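4.2 Cord handling

Of the household chores in our set, those involving cords and cables gave the most trouble. A folded towel or a cup keeps a shape that can be planned for — a coiled cord does not, and its loose end swings whenever the arm holding the other end moves. We therefore treat cord items as a separate class. Of the 1583 attempts logged at the Wakmont site, 414 belong to it.

Each attempt uses two arms on a shared rail, working inside a walled enclosure. Figure 3 shows both grippers at a pink item with a coiled cord, the flat round base hanging clear of the floor. Attempts were labelled separately by Kováčik and Mikuš, and disagreements were settled by replaying the joint logs.
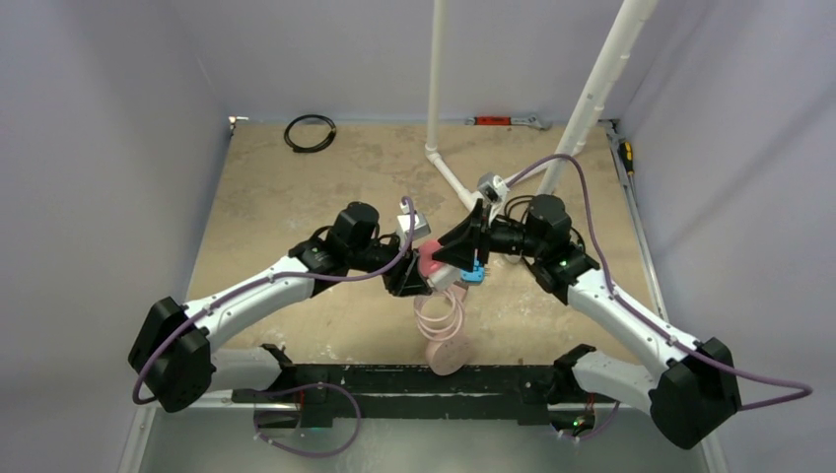 Figure 3. Two-arm hold on a corded item. The cord and base hang freely below the grippers.

4.3 Sources of error

We group errors into 7 types, of which 2 are specific to cords: the cord catching on a finger, and the base swinging into the arm or rail. Neither is picked up by the gripper force signal alone. Slower lifting reduces swing but lengthens the task, and a person doing the same chore simply steadies the base with a spare finger. On this evidence we do not regard cord handling as ready for unattended use in the home.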